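Le bras, la cuillère et mes mardis soir

Depuis le mois de janvier, je vais chaque mardi à l'atelier partagé de la rue derrière la gare, avec mon carton sous le bras. Dans ce carton il y a un bras articulé que j'ai appelé Tamer, et que ma fille appelle « le monsieur maigre ». Je l'ai commencé chez moi, sur la table de la cuisine, mais ma femme a demandé gentiment de récupérer la table, et je la comprends.

Je demande pardon d'avance pour mon français. J'ai appris la mécanique en portugais et l'électronique dans les forums en anglais, alors il y a des mots que je cherche encore. Olga Vilela m'a corrigé « le pince » en « la pince » au moins trois fois, maintenant je le sais.

La dernière fois j'ai raconté le câblage du poignet. Cette fois je veux parler des couverts, qui sont mon vrai sujet depuis plusieurs semaines. Mon idée de départ est modeste : que le bras prenne une cuillère posée à plat et qu'il la mette debout dans un pot. Avec un cube en mousse, tout marchait bien dès le deuxième soir. Avec une cuillère, j'ai dû recommencer presque tout.

La première difficulté est l'épaisseur. Un manche de cuillère posé à plat ne dépasse presque pas de la table, il faut donc que les doigts descendent très bas, et si je me trompe d'un millimètre ils appuient sur le plateau et le moteur se met en sécurité. La deuxième difficulté est le brillant. L'inox poli renvoie la lumière du plafond, et la petite caméra du poignet voit une bande blanche à la place d'un bord. Le creux est encore pire, il fait miroir et la pince se reflète dedans.

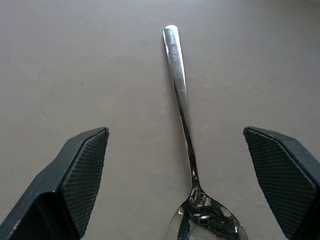 Pour le moment je fais donc l'approche en deux temps. Le bras arrive au-dessus de la cuillère avec les doigts bien ouverts, il s'arrête, et le programme cherche seulement la direction du manche. Il ne cherche plus le contour complet, c'était trop ambitieux de ma part. Ensuite il corrige l'angle, il descend, et il ferme doucement. Belmiro Rebelo m'a conseillé de viser le col, juste avant que le métal s'élargit (s'élargisse ? Olga me dira). J'ai essayé, mais à cet endroit la cuillère tourne sur elle-même quand on la soulève. Je préfère viser un peu plus haut sur le manche, même si la prise est moins belle.

Mardi soir j'ai fait 23 essais avec ce réglage et 5 ont échoué. Deux fois la cuillère a glissé pendant la montée, et les trois autres fois l'angle était mal calculé. Je note tout dans un cahier, avec un crayon, parce que je n'ai pas confiance dans mes fichiers depuis que j'en ai effacé un.

Une chose que j'ai changée et qui m'a beaucoup aidé : la vitesse de fermeture. Avant, je fermais d'un seul coup. Maintenant je ferme vite jusqu'à une petite distance, puis très lentement jusqu'au contact. On perd une seconde, mais la cuillère ne saute plus.

Il me reste à essayer la fourchette, et surtout à déplacer la lampe. Catarina Prata propose de mettre du papier calque devant pour adoucir les reflets. J'en apporterai la semaine prochaine, si je trouve le rouleau que j'avais acheté pour les cerfs-volants.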